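Shared Tables: how people in Rastmont eat together
Student project report by Deok-su Koo and Fuseini Dogbe

Last updated: February
18 comments | 249 shares

Our project began with an argument over lunch about whether it's rude to start before everyone has been served. Fuseini said you wait for the oldest person at the table, Deok-su's family does the same, and half our class had never heard of it! We wanted to know what other people in Rastmont do at home, so we wrote a short questionnaire and took it round the school, the library and the Zarnbridge community centre.

We got 39 completed forms back, far more than we had hoped for, and then talked to a few of the people who had written the most. The questions were simple. Who sits down first? Is the food in the middle or on separate plates? What do you eat with? Is anything not allowed at the table? (Phones won that last one by a mile.)

The best part was the answers on what people eat with. Plenty of homes switch between cutlery, chopsticks, bread and fingers depending on the dish, sometimes during the same meal. One woman told us her children learned chopsticks before they could manage a knife, and that her mother would tap the table if anybody left them standing upright in the rice. Deok-su was told off for exactly the same thing when he was small.

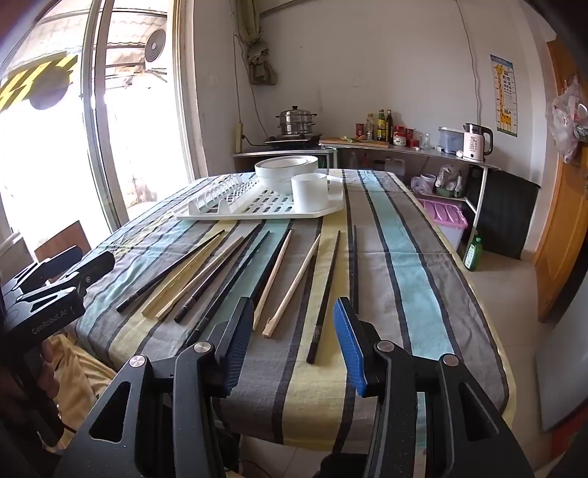
Sharing dishes was the other big subject. In most of the homes where food goes in the middle, people said they take from the side nearest to them and don't go digging for the best bits. A few use a separate spoon for serving, and two families told us they only bring it out for guests. Fuseini loved this, as his aunt does the same and he had always thought it was just her.

We also asked about changes over time. Older people remembered longer meals and stricter rules about talking. Younger ones said they eat together less during the week, but nearly all of them had one meal they would never skip, usually with grandparents. We didn't expect so many people to get excited about seating plans!

If we did it again we would ask fewer yes or no questions, because the spaces for writing gave us much better material. We would also visit the Isside end of town, where we got hardly any replies. Our class is putting the forms in a folder for next year's group, and Fuseini has already started a list of extra questions, beginning with who gets the last dumpling.

This site uses cookies. By reading on you agree to our cookie notice.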